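Galley tips from a small boat

I've been cooking aboard Alva for a few summers now, and most of what I know I learned by getting it wrong somewhere off Walcombe. She's no racer, and her galley is about the size of a broom cupboard, but we eat well.

Leave the china at home

Plastic cups and bowls are the way to go. Bright colours are easier to find when one rolls under the chart table, and you won't cry if it goes over the side.

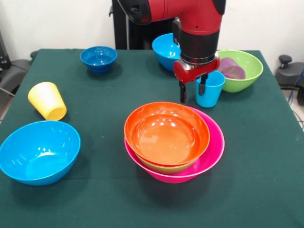 Stow things so they stay put

Nest whatever will nest, biggest on the outside, and tuck a tea towel between the layers. Without the towel you'll hear every bowl all night at anchor — I once got up four times before I worked out what was rattling. Non-slip matting is worth having in every locker too.
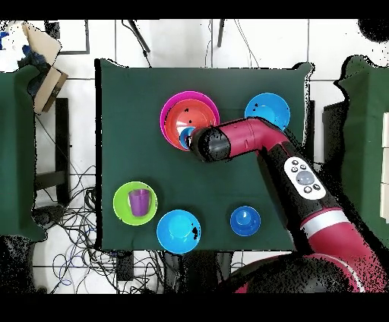

I buy mine by the roll and cut it with kitchen scissors, a bit bigger than the shelf so it turns up at the edges. Rinse it in fresh water every April or so, or the salt makes it go slick.

Go easy on the water

Our tank holds 40 litres, so washing up gets planned. Wipe everything first with a bit of old newspaper, wash in clean seawater with a squirt of detergent, then give it a quick fresh rinse from a spray bottle. Cutlery gets dried straight away, as even the good stuff will spot. In harbour I skip the seawater altogether (you don't want to know what's in it) and fill a bucket from the dock tap.
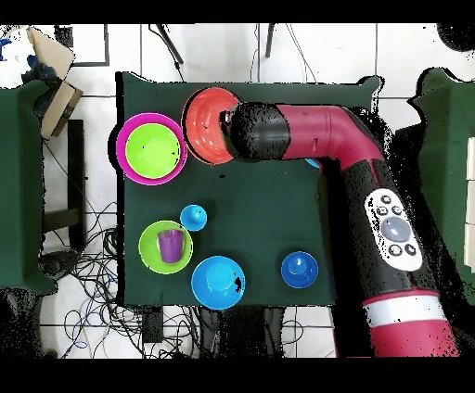 Ketill Steinarsdóttir: We do the same on our boat, but I'd add a splash of white vinegar to the spray bottle. It shifts the salty film off plastic, and the sink drain smells better for it. Just don't store it next to the drinking water like we did!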